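Seating plan and pitch sag for a 2-section chamber choir

kao_bass2
We moved our rehearsals in April to the old assembly room at Drallitz and the choir has gone flat in every unaccompanied piece since. Same singers, same conductor (Shu-fen Tsang), same repertoire. The drop is a semitone by the last page of the longer pieces. In the old hall we held pitch or came close.

The new room is carpeted, has a low ceiling and gives nothing back. The basses are in a single row against the rear wall, tenors in front of them, upper voices in an arc. I can hear the two men beside me and almost nothing of the sopranos.

Would a change of seating help, or is this a vocal technique problem that the old hall was hiding?

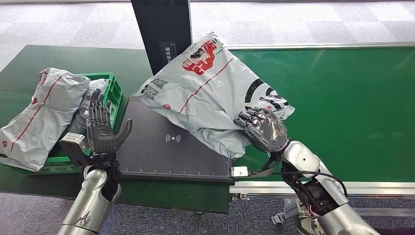 For reference, we tune from a fork at 440 and check against the piano only at the end of a piece. Shu-fen has tried starting a semitone higher, which moved the finish up by the same amount and fixed nothing.

Chun-hung Kao

p_kohlhase
Dry rooms make people oversing. Oversinging raises breath pressure, the vowels spread, and the thirds go low. I would look at the major thirds before I moved a single chair. Record the altos alone on one page and compare each third against the fork.

Seating is a second-order effect in my experience. I sang in Workport for 11 years in a room with no usable reverberation and we stayed in tune because the conductor drilled descending scales with no piano, every week.

Pascal

hychow
I disagree with Pascal on seating. If a bass can't hear the soprano line, no amount of scale work will let him tune to it. Spacing matters more than which section sits where. Leave a full arm's length between singers, then run the same piece with no other change. Our section leader did this at Kan and the difference was audible from the first chord.

Also, get the basses off the rear wall. A singer with a hard surface right behind him hears too much of his own low end and backs off the upper partials, and those are what the others tune to.

kao_bass2
The rear wall is painted block, so that may apply. Arm's length is going to be difficult. The room is narrow and we already lose the left side to stacked chairs.

mtfu
Two separate questions are getting mixed together.

1. Does the choir drift in the same place every time? If it does, the cause is in the notes: a repeated pitch, a falling half step, a leap back to the same note. Mark the bar.

2. Does it drift evenly across the whole piece? Then look at fatigue, room temperature, air, posture and tempo, in that order. 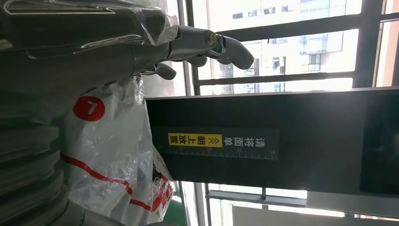 To separate them, sing the last page first, cold, with a fresh pitch from the fork. If the last page holds on its own, the fault is earlier. If it sags on its own, you have found the page. It costs five minutes.

I would leave the seating alone until that is done, or you will change several things at once and learn nothing from any of them.

Ming-te

p_kohlhase
Agree with the test. I don't agree that temperature belongs that high on the list. Voices are not organ pipes.

mtfu
Temperature as it affects the singers. A stuffy room makes people slump. I was not suggesting that the air column retunes.

hychow
Does Shu-fen conduct from a stand or from a platform? With a low ceiling, the back row may be looking down at the copy the whole time. Chin down, pitch down.

kao_bass2
From a stand, on the flat. And yes, we are mostly in the copy. Half of the program is new.

dretar_alto
Similar size choir here, similar room. We tried mixed quartets instead of blocks. Tuning improved, but entries got worse for a month, and the weaker sight-readers hated it. I would only do it with pieces that are already learned.

kao_bass2
Reporting back. We ran Ming-te's test on two pieces. In the first, the last page held when sung alone. The drop begins at the second verse, where the tenors repeat the same note for four bars and then fall a whole step. In the second piece the drift is even from start to finish, so I am no further on.

We also pulled the basses forward by one chair's depth. I could hear the altos for the first time in that room. Pitch in the second piece was slightly better, but that was one run and I would not build on it.

p_kohlhase
Repeated notes. Have the tenors think of each repetition as a little higher than the last. Old advice, still works.

hychow
One run is not much, but keep the chairs where they are now.

Last post in this thread: January 16, 2025

Related threads
Tuning fork or pitch pipe for outdoor singing
Second altos who read only treble clef
Mixed-quartet seating, pros and cons
Folder weight and posture in the back row
How long should a warm-up be before a concert?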